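Student team moves to two-arm setup for parts placement project

23 March 2025

The robotics course at Brestlow has entered the testing phase of its spring project, a two-arm assembly task that five student teams will complete for a grade before the end of term. The task is called Gunodard, after the control software the course has used since November.

Each team programs a pair of arms with multi-fingered hands to place blue parts on a white board printed with outlines. The parts include pegs, cylinders and a round piece with a raised knob. A run is limited to 198 seconds. Teams may divide the work between the arms in any way they choose, provided the hands do not touch. 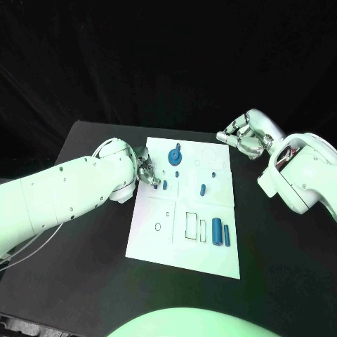 The first team to reach the board was Zeltix, made up of Liên Kim, Tài Mai and Murray Landry. Their program handles the small pegs with the left hand and keeps the right hand parked at a fixed height until the left arm has cleared the board. Kim wrote the grasp routine. Mai is responsible for arm motion, and Landry maintains the logs.

According to the team's progress report, most of the work this month went into the approach angle of the fingers. A peg approached from the side tends to tip before the fingers close. The current version comes down from above, stops 8 millimeters over the peg, corrects its position once and then closes at reduced speed.

"The big cylinders are forgiving," Kim said. "With the small pegs, an error in wrist angle that you would never notice on a cylinder is enough to miss."

Lighting is the second part of the test plan. Course instructor Howard Hartley requires every program to run under colored light as well as white, using the same settings file for both. Zeltix dropped its first part detector, which relied on a fixed color threshold, and replaced it with one that compares edges against a stored layout of the board. 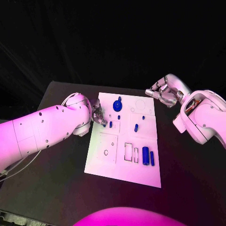
Can a team retune its software between lighting conditions?
The settings file is locked at the start of the session, so any adjustment has to be made by the program itself during the run. A manual change voids the score for that condition.

Scoring is done by part. A part standing or lying fully inside its outline earns full credit, and a part that crosses the line earns half. Dropped parts are not returned to the board. The placement score counts for 50 percent of the project grade. The remainder is divided between the written report and a code review conducted by Heriberto Ibarra, who supervises the lab. 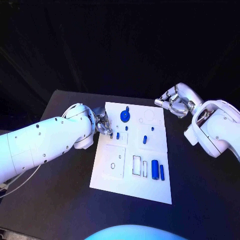 Landry said the next revision will shorten the pause before each grasp and bring the right arm into use for the cylinders. The arms currently share one motion queue, and a stop on either side holds up the other. Separate queues have been tested in simulation only.

The second team, Cao, begins its board sessions next. Each team is allotted 16 hours of arm time. Reports are due one week after a team's final scored run.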